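The carpet at Wikström came with 81 pages of documentation, and Gøran Hägglund was the only person who had read them. He had chosen the color himself. It was called Prandar, and it was gray.

"There's green in it," he told the new tenants from Jedska, crouching. "And a little beige. You have to give it time."

They gave it a minute. Someone's phone rang and they were all very grateful.

His trouble began in July, when an earring went missing. The owner said it was worth $600 and had been her aunt's. Gøran got down on his hands and knees at the elevator end and worked toward the windows, patting. By lunch he had found a staple and a new respect for the color, which could have hidden a trombone. 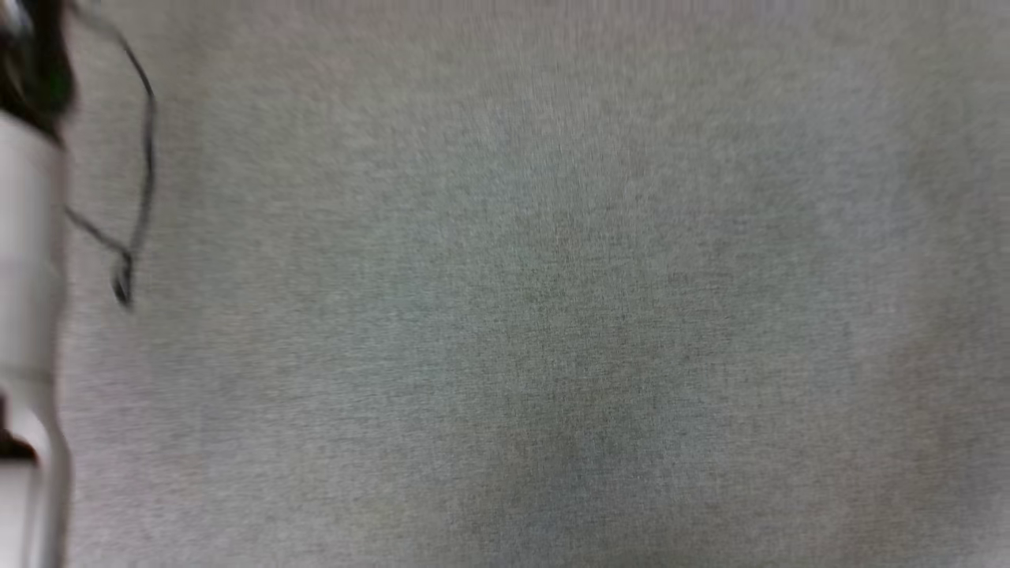

"Any luck?" said the woman from Jedska, stepping over his legs.

"It's a very forgiving carpet," said Gøran.

"I found it, by the way. It was in my coat."

He stayed where he was. From down there the gray went on for what felt like 1,000 miles, and he thought he could make out the green. He called her back to look, but the elevator had already come.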